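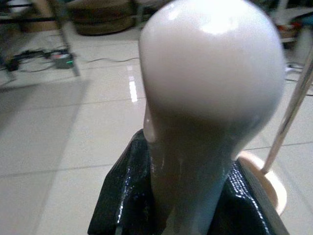 Wrist camera view, with the black Imiletti gripper at the neck of a glossy off-white shape.

Gripper trials at Horrocks: where we have got to

The gripper comparison that started in January has now passed its target. We planned for 600 logged grasps and finished with 806, mainly because the second half went faster than the first once the controllers stopped arguing with each other. Several readers asked after the last issue which gripper we would be keeping. The short answer is that we will keep both for now, one on each arm, and the longer answer follows.

The two on trial are the Imiletti, which has a shiny black finish and fairly wide fingers, and the Drernton, which has a light blue housing and packs its working parts close together inside the opening. They cost us nearly the same. Both fit the arms we already have, although the Drernton needed an adaptor plate that took a fortnight to arrive.

Smooth and rounded things

The Imiletti did better on anything glossy with a curve to it. Its fingers come up on both sides of a narrow part and spread the force along the length, so it can hold quite gently. The Drernton closes on a smaller patch. On a smooth neck or handle that means either squeezing harder or accepting that the object may turn in the grip, and we did not want to squeeze harder on the softer plastics.

The drawback with the Imiletti is the finish. A shiny black surface under bright ceiling lights throws white streaks straight back at the wrist camera, and a shiny floor adds more. For the first few sessions the vision software kept taking those streaks for edges. We tried turning the exposure down, which cured the streaks and lost us most of the detail in the dark areas. In the end we masked out the part of the view that the gripper always fills and left the exposure alone. A matt version is listed in the Imiletti catalogue and we have asked for a price.

Thin rods

Here the Drernton was well ahead. A thin rod sits properly between its fingers and stays at the angle it was picked up at, even when the arm is moved fairly briskly. The Imiletti will hold a rod, but the far end tends to wander, and a small shift at the grip becomes a large one by the time you reach the tip.

We logged 72 drops over the whole trial. More than half were rods slipping out of the Imiletti, and most of the rest were rounded items in the Drernton, so neither gripper can be called the more reliable of the two until you say what it has to pick up.

Both arms together

The last part of the trial was floor work with a dustpan. We put the Drernton on the right arm and black fingers on the left, and set the two arms to work from opposite sides of the pan. This is harder than it sounds. The dustpan is light and pale, the floor tiles are also pale, and the head camera has to pick one out from the other while everything is moving.

Blur was the main trouble. When the head turned quickly the image smeared badly towards the edges, and the software would lose the rim of the pan altogether. Slowing the head down helped more than any camera setting we tried. We now let it turn, stop, and take a fresh look before either arm is allowed to close in. It makes each run longer, and visitors do find it dull to watch, but the position it gives for the pan is much steadier.

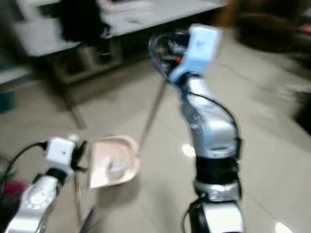

Cables and controllers

Both arms carry a black cable on the outside, and how much slack to leave in it took up more time than anyone expected. Too little and the wrist pulls it tight at full reach. Too much and the loop swings about and gets in the way of the camera. We have settled on a clip near the wrist joint and a loose run from there down. If you are setting up something similar, check it with the arm fully stretched as well as folded.

The old controller had to be restarted 15 times during the trial, always when both arms were being driven at once. The Flenditz controller we borrowed for the final stretch did not need restarting at all, though it was only used for the later runs and has not had the same wear. It is slower to start up and the menus are poor. The stop button is in a sensible place, at least, and it remembers the gripper settings when the power goes off, so there is no need to type them in again every morning.

Still to do

The next round will look at grip force on soft items such as cloths and sponges, which we left out this time. We also want to repeat the rod tests with rubber pads on the Imiletti fingers – the pads came with the kit and have been sitting in their bag ever since. If they stop the far end wandering, the case for running two different grippers gets a good deal weaker.

The full log, with camera settings for each session, is on the shared drive in the Horrocks folder. The sheet marked “grippers” is the current one, and the older copy beside it has the drops column filled in wrongly, so please leave that one alone until it has been taken down.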